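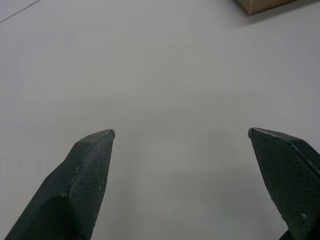 Figure 3. The open gripper over the bench at the returns station, seen from the wrist camera. Both fingertips show wear.

4.2 Tending the arm

The first change the packers at Stadinov spoke of was the amount of looking after. Before the Fluron arm came into use in February, a packer on the returns line opened a parcel, checked the goods, and either repacked them or put them aside. The arm now does most of the moving from bench to tray. The packers still open and check, but they have also become the people who keep the arm going, and this second job does not appear in the written description of their post.

Part of it is watching the grip. The fingers have a fine crosshatched pattern on their inner faces, and both tips have small chips where lighter material shows through (Figure 3). The maintenance plan supplied with the arm treats the fingers as a part to be changed on a fixed schedule. On the floor, the decision was made by eye and by feel. Tsion Abera, who had worked on returns for nine years, ran a thumb over the pads at the start of her shift and went by that. "If it feels smooth I ask for new ones," she told us. "The screen never says anything about it."

The Sqalli software logged 1,663 stops over the study period. Each stop has to be given a code, and the list offers five. Dropped items and missed picks share one code, so the log cannot tell a worn pad from a badly placed box. Packers knew the difference and passed it on by word of mouth at handover. Obsa Tufa, the shift lead, kept his own notes in a paper book, and we found these more useful than the log when we tried to trace why a given stop had taken place.

The second change was in pace. Packers used to set their own speed within the hour, and could slow down for an awkward parcel and make up the time later. With the arm, the gap between one item and the next is set for them. Almost all those we interviewed said the work was lighter on the shoulders and wrists. Several of the same people said it was more tiring by two in the afternoon - they put this down to having to watch for a stop while doing something else with their hands.

Talk between benches also fell away. The three benches nearest the arm were moved apart to make room for the guard rail, and new starters placed there had fewer chances to ask a question. At Trimura, our other site, the benches stayed where they were and this complaint did not come up. We return to the layout of the two sites in Section 5.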